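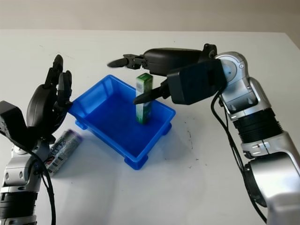 El miércoles me escapé a la jornada de puertas abiertas de Watell, en el polígono de Vukow, y volví con la libreta llena de trucos para la despensa. Yo iba por curiosidad (y por el café, no voy a mentir), pero me quedé hora y media pegada a la mesa de los robots, mirando cómo se las apañan con un envase de cartón, una lata y una bandeja de plástico. ¡Lo mismo que hago yo cada tarde al volver de la compra!

Apunto lo que ya he probado en casa:

Bandejas en vez de baldas llenas. Todo lo que va de pie —cartones, botellas pequeñas— lo he metido en bandejas de borde bajo. Tiras de la bandeja, coges lo del fondo y la devuelves a su sitio. Las mías son de 13 cm de alto y se ve todo.

Un color que contraste. La chica del taller de Zarthorpe que explicaba la demostración recomendaba trabajar sobre una superficie clara y lisa con recipientes de color vivo. En mi encimera blanca se nota muchísimo, sobre todo por la mañana sin gafas.

Cartones en vertical, con el tapón hacia arriba y la fecha mirando hacia ti. Al sacarlos, agárralos por los lados y súbelos rectos hasta que pasen el borde.

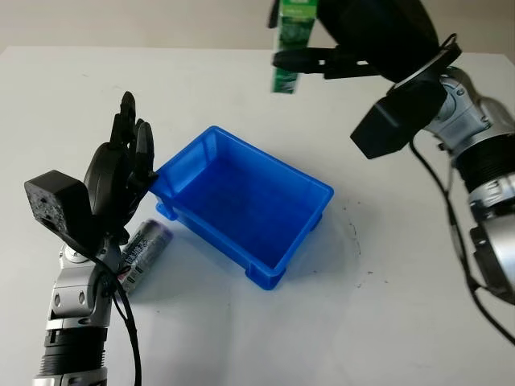
El cartón verde en el aire, con la bandeja azul vacía debajo.

Las latas, aparte. Tumbadas ruedan, así que les he puesto un tope: un listón de 15 cm pegado con cinta de doble cara. Lleva ahí toda la semana y aguanta.

Y vacía la bandeja del todo antes de limpiarla. Agua templada, una gota de jabón, paño seco y otra vez a la balda. Yo antes iba apartando cosas con una mano y fregando con la otra, un desastre.

Las bandejas las compré en Ngata, la ferretería de la esquina, y el listón me salió por 89 céntimos en el cajón de restos. La próxima jornada es en septiembre, por la tarde, y hay que apuntarse en recepción. Si vais, llevad calzado cómodo, que sillas hay pocas.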